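Taped grid (table layout)

A taped grid is a temporary pattern of straight lines laid on a flat work surface with adhesive tape, usually over a sheet of protective paper. It divides the surface into rectangular cells, each of which serves as a marked position for a small object. Taped grids are used for sorting parts, laying out game pieces, planning displays and repeating an arrangement from one session to the next. They differ from printed mats in that the spacing can be changed by lifting and resetting a single strip.

Materials

The base is most often brown kraft paper sold on a roll. Matte paper is preferred over coated paper, which reflects overhead light and holds tape less firmly. The sheet is cut larger than the work area and held flat at the corners or wrapped under the table edge.

Masking tape is the usual marking material. Colored painter's tape, commonly blue, contrasts well with brown paper and peels off with less tearing than packing tape. Narrow tape gives a more exact cell boundary. Wide tape is easier to see from a standing position but takes up area that could hold objects.

Layout

Lines running across the table are called rows or cross lines, and lines running away from the user are called uprights. In the Lallport layout, described by Annick Ross in a handbook on tabletop sorting, the cross lines are placed first and the uprights are laid over them. Ross gives a cell width of 6 inches for toy parts and small hardware. The Koso layout reverses the order and starts from a center upright, with the remaining uprights measured outward on both sides.

Uprights may be parallel or fanned. Parallel uprights give cells of equal width at every depth. Fanned uprights sit closer together at the far side of the table. Parallel lines also look fanned when viewed from one end, so spacing is checked with a ruler at both ends of each strip.

Cells at the margins are often incomplete. They may be left unused or assigned to items awaiting placement.

Placement of objects

Objects are normally set fully inside a cell, clear of the tape. Irregular pieces, such as molded plastic toy parts with knobs or angled faces, are placed on their most stable side. Cathal Daly and Chantelle Ntuli distinguish between centered placement, in which the piece sits at the middle of the cell, and free placement, in which any position within the lines is accepted. Free placement is faster and is standard for color sorting.

Cells can be labeled with a pencil mark on the paper or with a row and column code kept on a separate sheet. Writing on the tape itself is discouraged in the Lallport handbook, as the label is lost when the strip is moved.

Removal and reuse

Tape is lifted slowly at a low angle. Strips laid on top at crossings are removed first. Paper that has torn or creased is replaced, and the old sheet may be kept as a template for the next one.

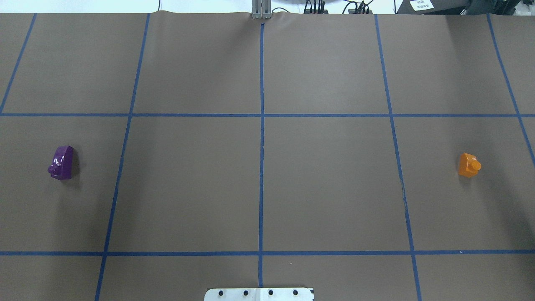

See also: Kraft paper; Masking tape; Sorting tray; Cutting mat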